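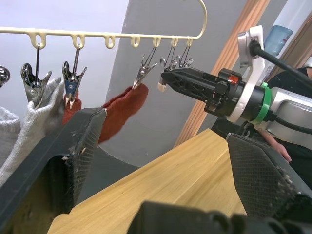 Grey and red socks on a cream clip hanger, with clips still to fill.

Drying socks on a clip hanger

A clip hanger takes the small things that waste space on an airer. Ours is a plain plastic one with metal clips along the lower bar, and it deals with most of the household's socks from one wash to the next. These notes cover how to load it, where to put it and what to do when the clips give up.

Pair before you peg

Tip the clean socks on to a table and lay them flat, heels the same way. Pull each one straight and turn it the right way out. Terry socks are the exception: leave those inside out until they feel nearly dry, then turn them, or the toes stay damp.

Put partners on neighbouring clips. When the hanger comes down you can fold straight off it, and any single sock shows up at once.

Clip by the cuff

Take a small pinch of the cuff, to one side of the opening, so that the sock hangs with its mouth slightly open and air can get in. A big pinch folds the ribbing double and leaves a thick wet patch under the jaw. Thick knitted socks should have an empty loop beside them if you can spare one. Thin ones can go closer.

Filipa Azevedo of Ovenham wrote in to say she hangs hers by the toe to keep the elastic from stretching. That works well enough for light cotton. A heavy wool sock hung by the toe will pull out of shape, so for those we stay with the cuff.

Keep it level

Load from the two ends towards the middle, one sock at a time on alternate sides. If the bar still tips, move the heaviest pair inwards. A hanger on a rod will also slide towards the low end, and a turn of tape on the rod beside the hook stops it.
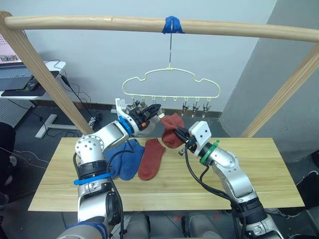
Can socks go in with the towels at 60?
Cotton ones can, but wool and anything with a lot of elastic should stay at 30 or 40 with the ordinary wash.

Where to hang it

Anywhere with moving air will do. A rod across a spare table is handy - you can sort underneath and clip above without bending. Leave a hand's width between the socks and the wall. Over a radiator the cuffs go hard, and the elastic suffers before long.

Looking after the clips

Wipe metal clips dry before putting the hanger away. A spot of rust on a jaw will mark a pale sock, and the mark rarely washes out. If the springs are stiff, open and shut them a few times with a drop of sewing machine oil on the pivot, then wipe well. Clips that have lost their bite are best unhooked and replaced. Mitra Ghorbani keeps her old ones for closing bags of rice.

Taking down

Open the clip fully before you lift the sock away. Tugging it out snags the knit, and terry loops catch worst of all. 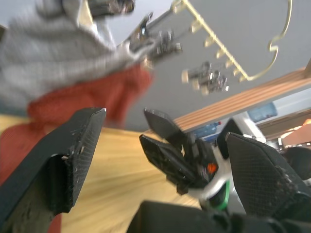

Red and grey: keep the colours in separate piles for the drawer.

Roll or fold the pairs loosely, and leave anything that still feels cool at the toe for another hour.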